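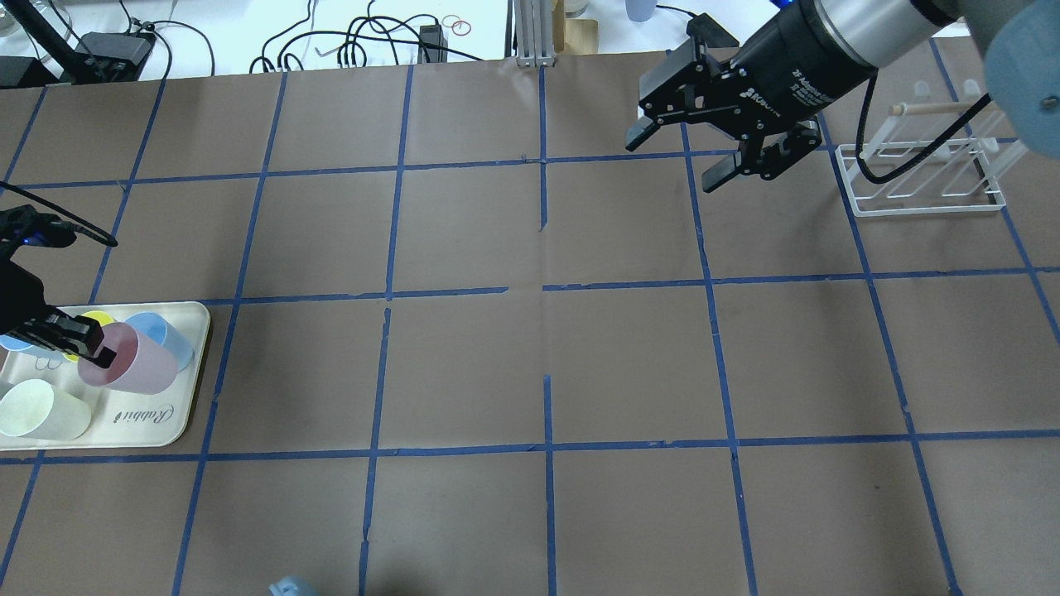

About Us

Hi, I'm Xiaoyan Duan, and I run the two-arm bench at Fodex. Most company pages start with the founders, but our founders are shy and I'm the one who answers when you call about a bench, so you get me.

Fodex is a small outfit. We build tabletop robot cells for people who want a pair of arms to do household-type work: cups, trays, dish racks, towels, lids. We sell some, we rent some out, and we look after nearly all of them once they've left the building. The looking after is the part I like best (and the part customers ask about most), so I've talked the others into letting me fill this page with it.

The bench I look after

Every cell we sell has a twin here, so when yours acts up we can try the fix on ours first. The one at the top of this page is set up for cups and a dish rack. Two arms, a gripper on each, brown paper over the table, blue painter's tape on the paper. Visitors always ask about the paper and tape! They expect something fancier. We tried fancier. We had a printed mat from a supplier, and it was beautiful, and it curled at the corners and the glare off it drove the vision side of the house up the wall. Paper is matte, it's cheap, and when it gets scuffed you pull it off and roll out another sheet before your coffee goes cold.

The tape grid is how we talk to each other about where things go. If Wanting Guo calls me from a customer's kitchen lab and says the tray has crept over by half a square, I can slide mine over by half a square and we're looking at the same problem. It doesn't have to be perfect, and if you look at my lines you'll see they aren't. Some are crooked, and there's a gap in one near the middle. The arms don't read the tape. It's for us.

How a morning goes

I get in before the phones start. First thing, with the power off, I run a hand along the cables from the grippers back up the arms. A cable needs enough slack to let the wrist turn all the way, and not so much that it can snag on whatever's standing nearby. The wire dish rack is the one that worries me, because wire loves to catch a loop. If I don't like the look of a loop I move the clip and try the wrist through its whole range by hand.

Then the fingers. I wipe them down with a damp cloth, check the screws with a hex key, and look at the pads for shiny spots. Shiny means slippery, and slippery means cups on the floor. Power on, check the lights, home both arms, open and close each gripper a few times while I listen. You get to know the sound. A dry gripper has a little scratchiness to it at the end of the stroke, and I'd rather hear it on our bench than have you hear it on yours.

After that it's plastic cups on a tray, tipped over on their sides, and we let the arms have a go. A cup on its side is a much better test than one standing up. It rolls, it hides behind its neighbor, and the finger has to come down inside the rim at a sensible angle or the whole thing skates away. When the left arm is even a hair out of calibration, the cups will tell me long before the software does.

When something breaks

Things break. Last December we had a gripper that would close fine all morning and then quit after lunch, every day, for a week. Xuelian Lu swapped the controller, I swapped the gripper, we both got grumpy. The trouble was a connector that had been seated almost all the way, and it let go a bit more each time the arm reached for the far side of the table. We now push every connector home, tug it, and put a paint dot across the joint so you can see at a glance if it has moved. That's on the check sheet for all our cells, Dridmont model included, and it came out of one very annoying week.

We write up every repair like that. The book (it's a real book, with pages) is up to 444 entries, and Lanying Lu has indexed the lot so we can find things by symptom. Call and say "it drops the yellow one," and she'll be flipping pages while you're still talking.

Who does what

Yaqin Ye designs the frames and arm mounts and has strong feelings about bolts. Wanting does installs and travels more than any of us. Xuelian handles controllers and wiring. Lanying keeps the repair book, the parts shelves and most of the customer schedule. I do bench setup, calibration and the phone. There are 11 of us altogether, and the other six are mostly software people who'd like it known that they also sweep.

If you have one of our cells

Please do the cable check yourselves, it takes a couple of minutes. Change the paper when the tape starts lifting. Keep a spare set of finger pads in a drawer near the table, and don't clean them with anything oily. If an arm stops where it shouldn't, hit the stop button, leave everything where it is and take a photo before you tidy up. I know it's tempting to rescue the cups first! But where they ended up is often the best clue I've got.

Service visits are included for the first year. After that there's a yearly plan, or you can pay by the visit, and plenty of people just call and get talked through it, which we're happy to do.

Come and see us

We're upstairs in the Clekell building, and the bench is running most weekdays. Our next open bench day is February 20, 2020, with room for 35 people. I'll be re-taping a table from scratch and calibrating both arms while you watch, and you're welcome to have a try with the hex keys. Ring the bell marked Fodex and give it a second, the stairs are long.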